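Toy block

From the Wellach Home Encyclopedia, play and games section. Last updated 2/9/25.

A toy block is a small solid piece, most often a cube, made for stacking, lining up and knocking over. I've been writing these entries since December and this is the one I kept putting off, mostly because I like blocks too much to be brief!

Materials and color
Wood is the classic choice. Painted cubes usually come in strong, plain colors, with red, blue, green and yellow the ones I see most. My own Caron set has 12 cubes in 4 colors, and the yellow ones are always the first to go missing (under the couch, every time). 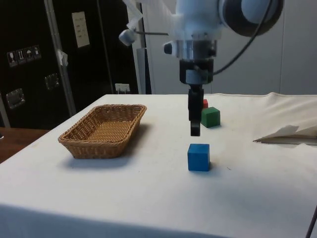
Wooden cubes in blue, green and red on a white cloth.

Play
Small children tend to start with rows and move on to towers. A cloth under the blocks cuts down the clatter, but it can wrinkle, so pull it flat before you build anything tall. With plain cubes I can get a tower up to 12 high on a bare table — less if the dog walks by.

Sets and storage
The old Climetti sets came in a tray with a sliding lid, while Ernetti sold theirs in a drawstring bag. I prefer the tray, although the lid on mine sticks and I've given up sanding it.

See also: Stacking rings, Dominoes, Marble run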